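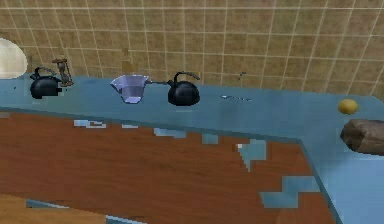

Is the Skenura kitchen pack worth it for a beginner?

Posted by grirkcombe_tinkerer on a Wednesday in April
6 comments | Share

Hi all! I've been learning robot simulation in the evenings and I'm completely hooked. So far I've only used the free tabletop that comes with the Stilel simulator, stacking cubes and knocking them over again, and I'm ready for something that looks more like a real room. The Skenura kitchen pack keeps coming up. I have the trial running and my first test layout is at the top: two black kettles, an hourglass and a glass pitcher along the back of a blue counter, plus a few smaller things toward the corner.

I love it already. The tiles look great, and the kettles have proper curved handles to aim for, so I can finally plan a grasp that isn't "squeeze the box." But the full pack is $136 and that's a lot for a hobby. My questions:

Does it work well with a plain two-finger gripper model?
Are the light blue blocky patches on my wood panels a bug, or something I set wrong?
Is the clear pitcher going to drive me crazy?

My computer is nothing special, if that matters. Thanks so much!

2 answers

stilel_nightowl
Welcome! I've had the full pack since last year and I still open it most evenings, so you can guess where I stand.

On the patches: it looks to me like two surfaces sitting at the same depth, so the renderer can't decide which one to draw. The color matches your countertop, which makes me think the counter body runs right up to the face of the wood. Select the wood panel and nudge it forward 2 mm. If they're still there, look at the camera's near clipping distance, as a very tiny value makes this sort of thing much worse. It only affects the picture, so your contacts and collisions should be fine either way. If you're training anything from camera images, though, fix it first.

Two-finger gripper: yes, works nicely. Start with the little yellow thing near the corner. It's round and has open counter in front of it, so you can come straight down from the top. Leave the thin silver utensil for later. Flat objects lying on a counter are hard for any gripper and you'll spend a whole weekend on fingertip friction (I did, and had a great time, but still).

For the kettles, check the collision shapes before you plan anything. In my copy the default is one solid hull, so the space under the handle is filled in and the fingers bump into thin air. Switch to the "detailed" shapes in the object settings. Physics runs slower, but then you can really hook the handle – very satisfying the first time it lifts!

As for the pitcher, it depends. If you're reading object positions directly from the simulator, it's just another object. If you're using depth images, expect some head scratching.

Also, pull everything forward a bit. You've got all that free counter in front, and with the items lined up close to the wall a side approach gets cramped fast.

alemayehu_fan60
get the pack, its good. i use it with the Alemayehu arm model and had no trouble. mine came with 300 objects but i only ever use the mugs lol. trial should be enough to decide tho, dont pay until you tried saving and reloading a layout, mine lost the textures once

Share this page | 14 people found this helpful

Related
Stilel simulator: gripper fingers sink into the counter
Alemayehu arm model, which version for beginners?
Skenura kitchen pack vs. workshop pack
Best free objects for grasp practice
How do I make a transparent object show up in depth?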